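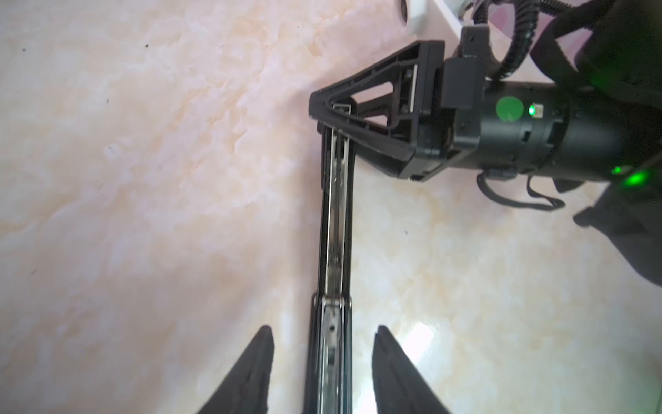
A telescoping drawer slide on a marble-patterned work surface.

Fimden to Replace Drawer Slides at No Charge in Tranberg Kitchen and Bedroom Units

Friday, December 14, 2018

Fimden, the furniture and fittings company, today announced a free replacement program for the metal drawer slides used in its Tranberg line of kitchen base units and bedroom chests. Owners of Tranberg furniture may request new slides at any Fimden store or by mail, with or without a receipt.

The program follows a review of service requests received by the company's customer office. The review covered 923 requests, the largest share of which concerned wide drawers that had become stiff or would no longer close fully. Fimden found that the slides first supplied with the Tranberg line were suited to clothing and light kitchen goods but wore too quickly under stacked plates, cast iron pans and canned food.

The replacement part, sold under the name Kirell, is a full-extension telescoping slide. It allows the drawer box to clear the front of the cabinet so that items stored at the back can be reached without removing those in front. Each pair is rated for a load of 25 kilograms. The Kirell slide fits the screw holes already present in Tranberg cabinets, and no drilling is needed.

"A drawer is opened many times a day and ought to run smoothly for as long as the cabinet stands," the company said in a statement. "We would prefer that our customers keep the furniture they have. Replacing one part is better for the household than replacing the whole unit."

Kirell slides are made at the Štefanec works, where Fimden has produced hinges and runners for its own furniture for many years. The works has set aside nearly 2000 pairs for the first stage of the program. Further production will be scheduled according to the number of requests received.

Slides are supplied in pairs, together with screws and a printed instruction sheet. Fitting requires a Phillips screwdriver and a tape measure. Customers should empty the drawer and lift it off the old runners before removing any screws from the cabinet side. The left and right slides are stamped with a letter near the front and should not be exchanged. Old slides may be returned to any Fimden store, where they will be collected for metal recycling.

Customers who are unable to do the work themselves may book a home visit. Visits are free for households with three or more drawers to be refitted. A fee applies to smaller jobs and will be confirmed at the time of booking. Home visits are not available in all areas.

The offer applies to Tranberg base units and chests with drawers wider than 300 millimeters. Narrow cutlery drawers use a different runner and are not included. Tranberg wardrobes with internal drawers will be added to the program in April, when a shorter version of the Kirell slide becomes available.

To request replacement slides, customers will need the width and depth of each drawer box, measured on the outside, and the model label found on the inner left wall of the cabinet. Where the label is missing, store staff can identify the unit from its measurements.

Requests may be made at the service desk of any Fimden store during normal opening hours. Press inquiries should be directed to the Fimden press office.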